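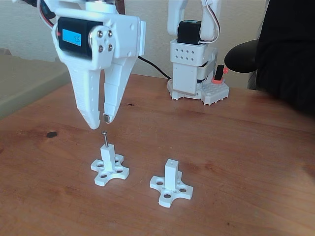

Zwischenbericht an den Fördergeber, Vorhaben Salgate
Teilbericht zum Arbeitspaket 2: Vorführung der Schraubenübergabe
Berichtszeitraum: bis einschließlich November
Bearbeitung: Selvaraj Haque

1. Anlass

Der Bewilligungsbescheid sieht für das laufende Arbeitspaket eine Vorführung vor Vertretern des Anwendungspartners vor. Sie fand im November in den Projekträumen in Brirnomden statt. Von Seiten des Anwendungspartners Wado nahm Bello Anozie mit einer kleinen Delegation aus Fertigungsplanung und Instandhaltung teil. Der Besuch begann um 9:30 Uhr und endete nach der Abschlussbesprechung am frühen Nachmittag.

2. Gegenstand der Vorführung

Gezeigt wurde die Teilaufgabe »Umsetzen einer Schraube«. Eine Metallschraube steckt aufrecht im Pfosten einer gedruckten Halterung, der Greifer fasst sie von oben, hebt sie heraus und setzt sie in die Bohrung einer zweiten, baugleichen Halterung ein. Die Halterungen haben einen vierlappigen, gelochten Fuß und einen quadratischen Pfosten. Sie stehen frei auf der Tischplatte. Auf eine Verschraubung mit dem Tisch wurde bewusst verzichtet, damit die Lage der Halterungen zwischen den Durchläufen verändert werden kann.

Das Einsetzen ist der schwierigere Teil. Beim Herausheben richtet sich die Schraube an der Bohrung aus, solange die Finger senkrecht ziehen. Beim Einsetzen muss die Achse der Schraube zur Bohrung passen, und jeder Versatz aus dem Greifvorgang bleibt erhalten. Kippt die zweite Halterung beim Aufsetzen, wird der Durchlauf als Fehlversuch gewertet, auch wenn die Schraube am Ende in der Bohrung sitzt.

3. Stand der Datenbasis

Für die Teilaufgabe liegen 1.412 aufgezeichnete Durchläufe vor. Der Zielwert von 1.000 ist damit erreicht. Weitere 200 Durchläufe wurden als Prüfmenge zurückgehalten und nicht für das Training verwendet. Die Auswertung der Prüfmenge ist noch nicht abgeschlossen und wird mit dem nächsten Bericht vorgelegt. Aufzeichnungen mit fehlerhaften Zeitstempeln sind in den genannten Zahlen nicht enthalten.

4. Ablauf und Beobachtungen

Nach einer kurzen Sicherheitsunterweisung wurde die Aufgabe zunächst mit unveränderter Lage der Halterungen vorgeführt. Diese Durchläufe verliefen ohne Eingriff. Anschließend verschoben die Besucher die zweite Halterung nach eigener Wahl. Bei kleinen Verschiebungen blieb das Ergebnis stabil. Bei größeren Abständen setzte der Greifer wiederholt neben der Bohrung auf, und der Ablauf wurde von Hand abgebrochen.

Herr Anozie bat um einen Durchlauf bei ausgeschalteter Deckenbeleuchtung. Der Greifvorgang gelang, das Einsetzen nicht. Als Ursache kommt die Lageschätzung der Bohrung in Betracht, die sich im Bild nur wenig vom Pfosten abhebt. Ein Nachweis steht aus — die Protokolle dieses Durchlaufs werden derzeit ausgewertet.

Die Instandhaltung fragte nach dem Verschleiß der Fingerspitzen. Belastbare Angaben zur Standzeit liegen nicht vor. Bisher werden die Spitzen nach Sichtprüfung getauscht. Ein festes Wechselintervall soll mit dem Auswerteprotokoll Saarinen festgelegt werden, sobald dieses auch die Greifkraft erfasst.

5. Rückmeldung des Anwendungspartners

Wado bewertet die Teilaufgabe als für die eigene Vormontage grundsätzlich geeignet. Beanstandet wurde die Taktzeit. Außerdem wünscht der Partner eine Variante mit kürzerem Pfosten, die den Einbauverhältnissen an der Linie näher kommt. Die Konstruktionsdaten dafür wurden zugesagt, sind aber noch nicht eingegangen.

6. Abweichungen vom Arbeitsplan

Die beidarmige Übergabe war für diese Vorführung vorgesehen und wurde nicht gezeigt. Die gemeinsame Kalibrierung beider Arme erreicht die geforderte Wiederholgenauigkeit noch nicht. Mehrkosten entstehen daraus nicht, die Personalmittel werden innerhalb des Arbeitspakets verschoben.

7. Nächste Schritte

Auswertung der Prüfmenge und Nachreichung der Erfolgsquoten, getrennt nach Greifen und Einsetzen.
Fertigung der Halterung mit kürzerem Pfosten nach Eingang der Daten von Wado.
Wiederholung der Versuche bei verminderter Beleuchtung.
Neue Kalibrierung der beiden Arme — danach Entscheidung über den Termin für die beidarmige Übergabe.

Das Besucherprotokoll und die Teilnehmerliste liegen der Projektakte bei.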